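Orkari Wandia 40 Wrist Sensor

The Wandia 40 is a wrist-worn motion and pulse sensor for research groups, rehab clinics and small engineering teams. It records movement on six axes along with heart rate and skin temperature, and stores everything on the unit until you're ready to download it.

The case is sealed and has no screen. A single button starts and stops a recording, and a small light shows the battery state. Most people find the strap comfortable enough to sleep in — the buckle sits flat against the wrist.

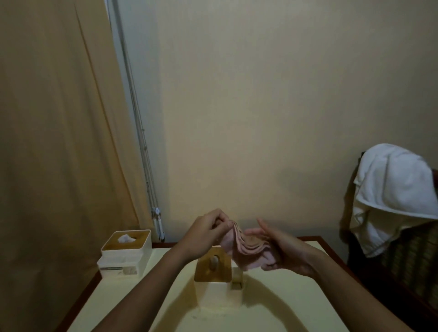

Files come off the dock as plain CSV, so you can open them in whatever software you already use. The Lebrun desktop program is included if you'd like graphs and time stamps lined up for you. It runs on Windows and Mac and doesn't need an account.

What's in the box
Sensor unit
Two straps, regular and long
Charging dock and cable
Printed quick start guide

Battery life: 40 hours of recording
Weight: 20 g
Water resistance: 10 m
Part number: 1176

Replacement straps are sold separately in grey or black. For clinic orders or a loan unit, contact Séverine Poulain at our Vinham office.

Page updated 22/04/2020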